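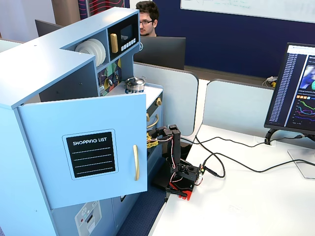

3 min read

Thread by Ciltar, posted 06/05/2021

1/ Ciltar is pleased to share an update on its programme in teaching by demonstration. Over recent months our staff have been showing small robot arms how to carry out household tasks, using a toy kitchen set beside a desk.

2/ The programme is led by Ekrem Yalçınkaya and carried out jointly with Pretel, which maintains the recording software. We thank both teams for their patience during the office move.

3/ The method is simple to state. A person guides the arm through a task, and the joint positions are recorded together with the camera views. A model is then trained on those recordings and asked to do the same task alone.

4/ Two ways of guiding are in use. In the first, the operator takes hold of the arm and moves it by hand. In the second, the operator moves a matching arm some distance away and the working arm follows.

5/ Guiding by hand is easier to learn. Its drawback is that the operator's own fingers appear in the recordings, and a model may come to depend on seeing them. For this reason remote control is now our standard method for all kitchen tasks.

6/ The oven has been the most demanding part of the kitchen. The handle is curved, the opening is small, and the arm must reach in at a low angle with very little room to turn. New operators should expect to discard their early attempts.

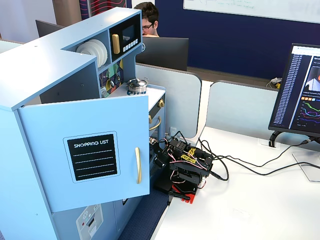 Guidance for operators

7/ The following notes are taken from our internal handbook, at the request of colleagues at Wihongi who are setting up a similar station.

8/ Clamp the base before switching on the arm. A base that shifts during a session will spoil every recording made after it, and the fault is hard to find later.

9/ Keep the cables slack and well behind the arm. Watch the joint plots on the monitor while you work. A line that goes flat when the arm should be moving usually means a loose connector.

10/ Move at a steady pace. Operators tend to hurry the parts they find easy and pause before the hard ones — the model will learn those pauses as faithfully as it learns the grasp.

11/ Begin from a slightly different position each time. Identical starts give tidy recordings and a poor result once anything in the kitchen has been moved.

12/ Keep your mistakes where you have recovered from them. If the gripper slips off a handle and you bring it back calmly, the recording has value. If you have to reach in and rescue the arm, delete it.

13/ Sessions are limited to about 9 minutes, followed by a break. Attention falls away sooner than most operators believe, and the quality of the recordings falls with it.

14/ Recordings are labelled on the day they are made. Please use the agreed task names, with the Australian spelling of "colour" in every field. Mixed spellings caused a good deal of avoidable work in the first round.

15/ A second round of training for new operators will be held later in May, in partnership with Semudetti. Places will be offered first to staff already working with the arms. Enquiries may be sent to the programme office by direct message.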